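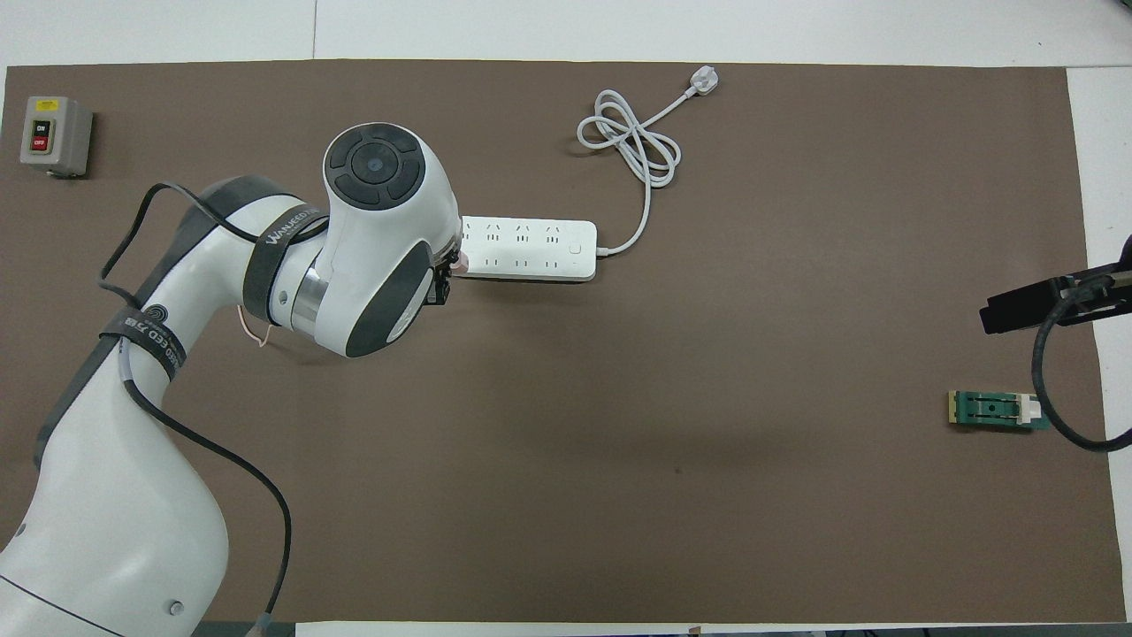 Fig. 9. Arm at the power strip, black cable routed along the links, thin wire hanging below the wrist.

Section 10. Dressing and checking the arm cable

Applies to the left arm of the Batberg bench cell. Revised Oct 7, 2023 by Negin Shokri. Replaces the cable page in the Lakdale starter guide, which claims that two straps are "all the cable management you will ever need." We have not found that to be so. Read the whole section before you loosen anything.

What you need

Side cutters, a roll of soft tape, a marker, spare hook-and-loop straps. The kit list also asks for cable gel (part 2816). We have seen no difference with it or without it, so it is left out of the steps.

10.1 Making the arm safe

1. Open the gripper from the control screen and take out whatever it is holding. Support long parts like the power strip with your free hand before you open the fingers.
2. Send the arm to the park pose and wait for the screen to say PARKED.
3. Cut power to the arm at the wall.
4. Push lightly on the wrist. If the joints give at all, the brakes are not holding. Stop and report it.

CAUTION: A screen that says PARKED is a message from the software. It tells you what the software thinks. Do step 4 every time.

CAUTION: The small gray box with the ON and OFF buttons is a work part for the switch task. Do not treat it as an emergency stop, however much it looks like one to a visitor.

10.2 Setting the straps

5. Open the lower strap first, then the one just below the wrist. Leave the cable plugged in at both ends.
6. Lay the cable back along the links with no twist in it. If it has a line of print down its length, keep that line facing you the whole way.
7. Leave a loop over the upper segment near the wrist. The starter guide gives a loop size in a table. Ignore the table, as it was drawn up for a different cable. Turn the wrist by hand, where the brake release allows, and leave enough that the cable never pulls tight.
8. Close the upper strap. You should be able to slide the cable under it with a firm pull. Do the same with the lower one.
9. Mark the edge of each strap on the cable with the marker.

NOTE: The straps will creep. Daneshvar's support page says they won't if they are "correctly tensioned," without saying what the tension is. The marks from step 9 settle the argument.

10.3 The thin wire at the wrist

A small curl of slack below the wrist, like the one in Fig. 9, is accepted for bench work where the gripper stays above the mat. I don't love it. Before running any task that brings the fingers down among cords or loops of cable, tape the curl up against the housing.

Do not pull the wire straight to get rid of the curl. Do not trim it.

10.4 Clearing the mat

10. Keep loose cords out of the path between the arm and the part it is going to pick. A power strip brings its own cord with it when it moves, and the planner does not model cords, whatever the Prakivness brochure says about "full scene awareness."
11. Set bare circuit boards well away from the pick path.
12. Check the cable that hangs from the bracket on the right. It should swing freely and must not be able to reach the other arm cable at any point of the task.

10.5 Test run

13. Restore power and load program 203.
14. Run it at the slowest speed with nothing in the gripper. Stand where you can see the loop near the wrist and keep a hand on the stop control.
15. Run it again holding the power strip.
16. Park the arm and look at the strap marks. If either has moved, go back to step 5.

NOTE: The program ends with a green PASS banner. The banner means that every pose was reached. It has no idea what the cable did, and we have had a PASS with a strap hanging open. Write the mark positions in the log and leave the banner out of it.

10.6 How often

The starter guide says once a year. Check the marks before each day's first run, and redo the full section in June and any time a gripper has been changed. If you find a cable with its jacket worn through, replace the cable. Tape is for holding the thin wire and does not count as a repair.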